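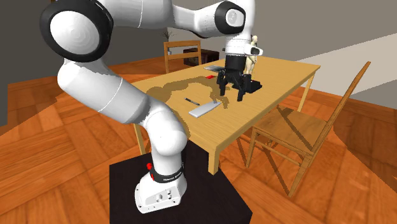
Disum Tabletop Set — Read Me First

Welcome, and thanks for picking up the Disum tabletop set. We put this page together after answering the same handful of emails over and over (all of them good questions, so please don't feel bad if one was yours), and it should get you from download to first training run without too much head scratching. It is longer than it needs to be. If you're in a hurry, skip down to "Loading the files" and come back later with a cup of coffee.

What you're getting

Disum is a set of simulated robot arm episodes, recorded in the Enden scene builder and meant for people who train policies by imitation. Every episode was driven by a person holding a controller, and every one has a short written instruction to go with it, such as "put the pen next to the card" or "move the white block to the back of the table."

Episodes: 66
Written instructions: 30
Control rate: 20 steps per second
Image views per episode: 2
License: free for research and teaching, please ask us about anything else

You'll notice that there are more episodes than instructions. Several instructions were recorded more than once, with the objects moved between tries, and we kept the wording exactly the same so that you can group them easily.

The room and the table

All of the episodes take place in one furnished room built by our group at Etthorpe. There's a wooden table with small things on it, and the arm works from a pedestal near one corner. We went back and forth for a long while on whether to strip the room down to bare walls, which would have been faster to render and a lot easier to tidy up. In the end we left the furniture in. Early models trained on our bare room did nicely in that room and then fell to pieces as soon as a chair showed up behind the table, and we would much prefer that you meet chairs on day one.

Shadows deserve a word of their own. The arm throws a big, dark, ragged shadow over the tabletop, and small items can end up inside it. We get asked whether we plan to smooth this out, and the answer for this release is no.
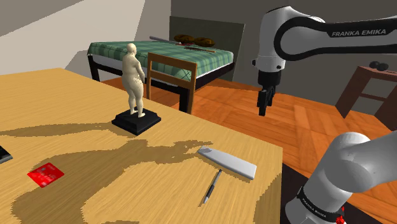
The shadow edges come from a low shadow map setting in the renderer, and they shift whenever the arm does, so a model that leans on plain color matching is going to have a hard time with a pen or a card lying in the dark part. If you want softer light, the scene files are included, and you are very welcome to turn the setting up and render the views again. The joint data will still line up.

How the episodes were gathered

The person at the controls read the instruction, pressed start, did the task at whatever pace felt comfortable, and pressed stop. We didn't ask anyone to hurry. Some episodes have a pause near the beginning while the driver made up their mind, and a few have a missed grasp followed by a second try. We left those in and marked them with the "retry" flag, so you can drop them or study them as you like.

Loading the files

Each episode lives in its own folder. Inside you'll find the two image streams, a table of joint angles and gripper openings, and a text file with the instruction. The loader script reads all of this and hands you back one step at a time. Point it at the top folder, not at a single episode, or it will complain in a rather unhelpful way (sorry, we mean to fix that message).

The first load is slow — almost 30 minutes on our older desktop — while the script builds its index. After that it opens quickly.

Known rough spots

Gripper opening is stored as the full gap between the fingers. The Van Damme converter expects half of that, so divide by two before you export.

Object names were typed by hand. The same white item is called "block" in some instructions and "bar" in others, and there is a lookup list in the notes folder if you need them to match.

The two views are saved with separate time stamps. Match them by step number and you'll be fine.

Changes

January: fixed the step numbers in the second view, added the retry flag, and corrected two typos in the instruction files.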